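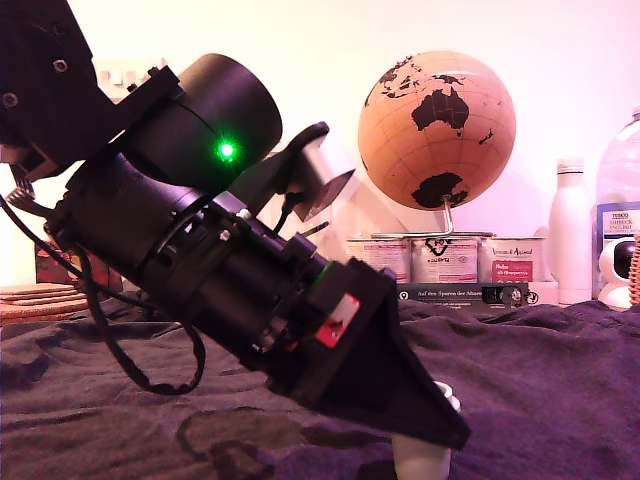
Photos: Laren course archive

Week 4 handout: learning from cluttered tables

A policy trained on a bare bench learns the bench. The Makine set has 988 demonstrations, all on messy household surfaces, and we train 2 models on it: one sees the wrist view only, the other gets a side view too.
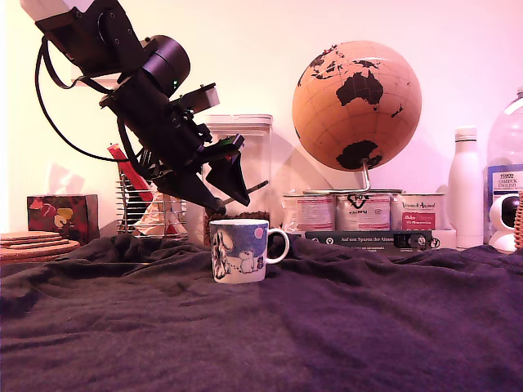 The second model copes far better with new backgrounds, and I love this result! Look at the attention maps in Moltden before class.

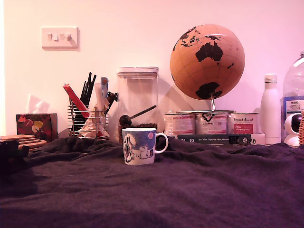 Bring one failure case you'd like to argue over.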